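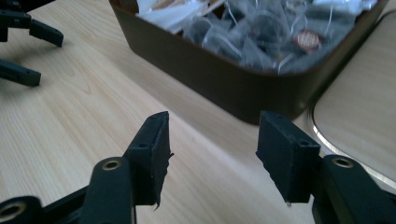
Huvham's new repair room opened to the public this month with 12 worktables, a rack of storage trays and a claim that has been repeated so often it is now painted on the wall by the door: every table "good for 200 years". The claim comes from Ekström, the joinery firm that won the contract to furnish the room, and it deserves a harder look than the council has given it. The tops are a pale wood with a grain much like beech, left light in colour, and the big dark brown trays with rounded corners that go with them stand straight on the bare surface. There is no mat and no cloth. People are meant to drag these trays about all day, full of toasters and bicycle parts, and we are told the wood will come through it.

The room takes up the ground floor of the old Brascombe building, which had stood empty after the carpet shop left. Residents can book a table for two hours at a time, borrow hand tools and try to mend what they would otherwise throw out. Bookings are free until the end of December. After that the council says it will "review the position", a phrase that regular readers of this page will have met before.

Each table cost £2,795, trays not included. The council's papers give the price in a single line, between the cost of new blinds and a sum for door handles, and no councillor asked about it at the meeting where it was passed.

Tyra Forsberg, who speaks for Ekström, said the price was fair for solid timber made up by hand. "You can buy a cheaper table and buy it again in a few years," she said. "This one can be sanded back and oiled as many times as you like. It will outlast the building."

Asked how the firm had arrived at 200 years, she said it was based on the age of furniture made in a similar way that is still in use. Asked whether any of that furniture had spent its life under people taking lawnmower engines to bits, she said she would have to check. We had not had an answer by the time this was written.

Iraklis Bakalis, who repaired school desks in the district for 19 years and now does the odd job from his garage, was less impressed. He went along on the opening morning and ran his hand over several of the tops.

"Lovely bit of wood," he said. "I'd have it in my kitchen. I wouldn't have it in there. Pale wood with a light finish, first person who spills chain oil on it, that's your lot. You can sand it, yes. Who's going to sand it? Who's paying for the sanding?"

The contract does not say. It covers delivery, fitting and one visit from Ekström to "inspect and advise". Oiling and sanding are left to "the operator", which for now is the council's leisure department. The department's own budget for the room sets aside money for cleaning, heating and light bulbs. There is nothing under furniture.

Eilif Grønli, who runs the room from day to day, said people were worrying too soon. A worn top was no bad thing in a repair room, he argued, and users had been asked to keep their jobs inside the trays wherever they could.

"The tray is where the work goes," he said. "Screws don't roll off, muck stays put. If people do that, the tops will be fine."

It is a sensible rule. It would be more convincing if it were written down somewhere. The notice by the sink covers washing-up, lost property and the fire exit, and the sheet handed out with each booking deals mainly with what happens if you are late. Several of those using the room on a weekday afternoon said they had heard nothing about working inside the trays. One man who had come to mend a standard lamp pointed out that it would not have fitted in one.

The booking system has had its own troubles. It is run by Datance, which also handles the swimming pool, and for the first few days it sent people confirmation of a lane. That has been put right, according to the council. Some early users still turned up with towels.

More serious is the question of numbers. The case for the room rests on a forecast that it will be full most afternoons by spring. The forecast was drawn from a survey that asked residents whether they would like to see fewer things thrown away. A large majority said yes, as you would expect. They were not asked whether they owned anything broken, or whether they would carry it across town and spend two hours with it.

Unai Rivas, who sits on the council and voted for the scheme, said he was happy to be judged on it. "Go in a year and look," he said. "If it's quiet, I'll say so. I don't think it will be quiet." He was less sure about the tables. He had taken the 200 years as "a way of saying they're well made", he said, and had not thought of it as a promise. Would he mind it coming off the wall, then? He would leave that to officers.

There are people who like the room a good deal, and they should be heard too. Märta Nygård came in with a radio that had belonged to her mother and left with it in two bags, still not working, but with a list of the parts she needs. She has booked again. She found the tables a good height and liked being able to spread out.

"It's just nice to have the space," she said. "At home I'd have to clear it all up before tea."

She had not noticed the wording by the door. When it was read out to her she laughed and asked whether it came with a receipt.

It does come with a guarantee, as it happens. Ekström's paperwork, which the council released when we asked for it, promises to put right any fault in the joints or the timber for five years from delivery. Marks, stains, dents and "wear arising from use as a workbench" are left out. The council confirmed that the tables are being used as workbenches.

The leisure department said it was "content with the level of cover" and would look at how the tops are holding up when it reviews the charges. The repair room is open from 10am to 6pm, with the last booking at 4pm. Tables can be reserved online or at the desk, and there is a ramp at the side entrance.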